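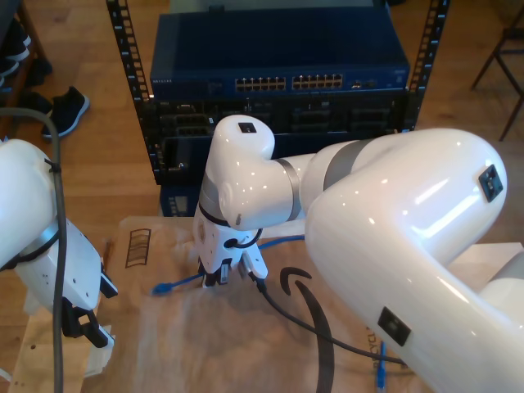 Memstead says its two-armed patching cell can now be put right by one person in 30 minutes after a fault. That is a bold figure for a machine that spent much of the spring waiting for someone to come and look at it.

The cell is meant to plug network cables into rack equipment, a job most firms still give to whoever is nearest and has small hands. Memstead bought the arms two years ago and has been working on the set-up with Brenham, a maintenance firm, ever since. Under a new routine, staff check the gripper fingers every Monday, look over the cables running along the arms, and teach the pick-up position again if the work surface has been moved.

The last of those matters more than it sounds. The surface is a flattened cardboard box, and cardboard shifts. Tiago Paiva, who wrote the routine for Brenham, says it is cheap, kind to connectors and easy to swap. He accepts that a fixed mat would hold its place better. "We'll get to it," he said.

Memstead's case for the routine rests on a trial of 248 plug-ins. The firm has not said how many of them failed, or how often a person stepped in to straighten a cable before the arms tried again. Asked twice, it said the numbers were still being checked.

Liette Landry, who runs the equipment room at Salgado and has been offered a cell of her own, is in no hurry. She points out that the 30 minutes starts when a trained person is standing at the machine with the right spare in hand. Finger tips can be had within a day, but a replacement gripper cable took 70 days to reach another user in Clirnside, and the cell there did nothing in the meantime.

"I can patch a switch before lunch," she said. "I'd want to know what I'm paying for."

There is something to be said for the written checks, which are clear and short — the earlier version sent staff back to the supplier for almost everything. Memstead plans to repeat the trial in May with Brenham's engineers out of the room. It has not decided whether to publish the result.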